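List: sukville-demos
Subject: Re: bedroom litter task, how much to vary between episodes
Date: Thursday, December 15, 2022

On the Vavow side of the list someone wrote:

> We have started on the pick-up-litter task in our own room and are
> getting a policy that does well on whatever it saw first and badly
> on anything lying down flat. Before we record any more, could the
> Gorkwood room say how you set out the floor, what counts as one
> episode, and what you throw away afterwards? Also, do you keep the
> same four items all the way through, or swap them?
>
> Our operators would also like to know if they have to go for the
> nearest piece first. Ours have been doing it in any order.

Answers below, more or less in the order you asked. We have 326 episodes of this task recorded so far and 144 of them have been checked. The rest are waiting for someone to sit down and watch them, so treat anything I say about rejects as coming from the checked part only.

Setting out the floor

Four pieces go down on the carpet between the bed and the sofa. We want a mix of shapes in every layout: something stiff, something crumpled, something that can roll and something that lies nearly flat. The bin goes on the left, within easy reach of the left arm, with the liner folded over the rim. If the liner is left standing up, the gripper catches it on the way in and you get an episode that mostly teaches the arm to fight a bag.

We do not clear the furniture between sessions. The bed, the throw, the nightstand and lamp, and the bag on the sofa all stay. The policy should learn to leave them alone, and it will not learn that in a bare room.

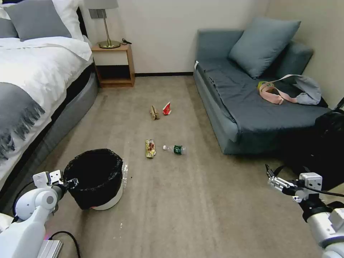 Bedroom layout with four items down, bin at left.

The pieces are put down by hand in two loose rows, with no template. We tried a printed grid in May and gave it up, as the operators began lining things up with the marks and every layout came out looking like the last one. The only rule now is that no piece may touch another and all of them must be in the head camera's view at the start.

To your question about swapping: we keep a set of items for one block of 9 episodes and move them after each one. Then the set changes. Bottles are kept in every set, but we turn the cap a different way each time. In our early recordings it nearly always faced the same way, and the policy came to expect it there.

What counts as one episode

One episode is the whole floor, from both grippers clear of the carpet to the last piece in the bin and both arms back at rest. We did think about one episode per piece. It gives you more of them and they are easier to label, but you lose the choosing, and the choosing is where our first policy was weak. It would finish one piece and then hang over the bare carpet where that piece had been.

Order is free here too. I would not force nearest first. What we do ask is that operators do not change their minds halfway through a reach. If you have started towards the wrapper, take the wrapper. Half-reaches look like noise in training and we have no good way of cutting them out afterwards.

Either arm may pick. Pieces to the right are normally taken by the right arm and either carried across to the bin or passed to the left one. Passing is slower and the operators dislike it, so we ask for it in 2 episodes of every block and leave it to them otherwise.
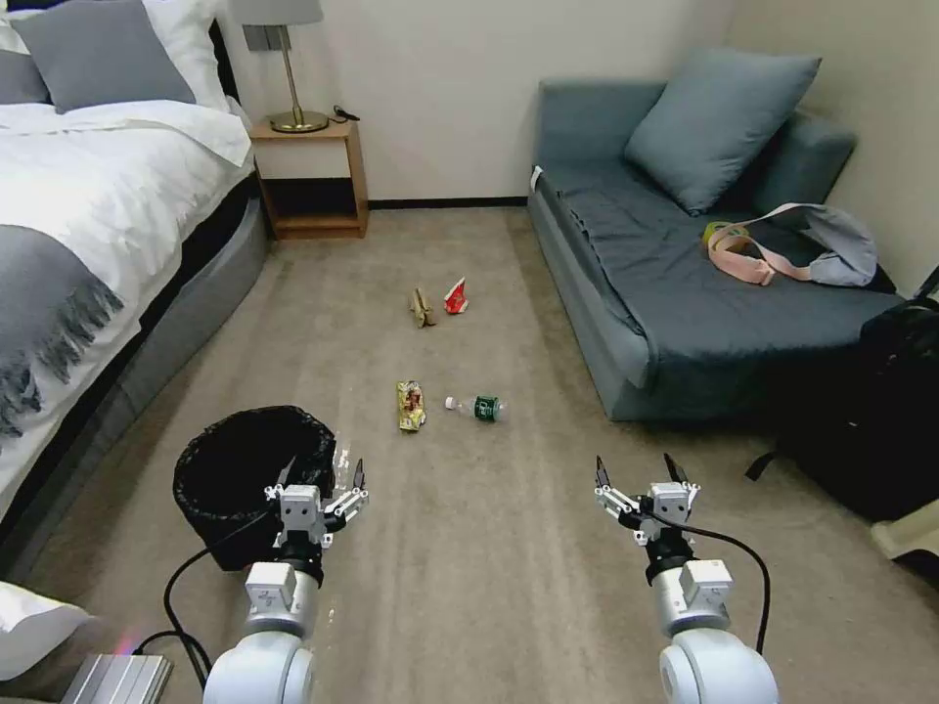
What we throw away

An episode is dropped if a person steps into view, if the bin tips, or if an arm drags the throw off the bed. It is also dropped if the operator stops for a long time in the middle, say to sort out a cable. We used to trim those pauses. The joins showed up as jumps in the arm positions, so now the whole thing goes.

A missed grasp is kept, as long as the operator backs off and tries again properly. Going by your message, I suspect this is part of your trouble with flat pieces. Flat wrappers are missed more than anything else on the list, and if you are deleting every episode with a miss in it you will be deleting most of your flat wrappers too. Please check that before you record more.

The Nwankwo loader reads the retry marks if you put them in the notes field, one line per retry with the time in seconds. It ignores anything else in there, including comments, so write what you like after them.

Still open

We have not settled what to do when a piece ends up under the sofa. At present it is marked as a fail and kept in a separate folder. If your room has a rule for that, post it here and we will probably copy it.

I can put the Gorkwood layout sheet and the reject list on the Sukville share if they are any use to you. The sheet is out of date on the bin position -- go by what I have written above.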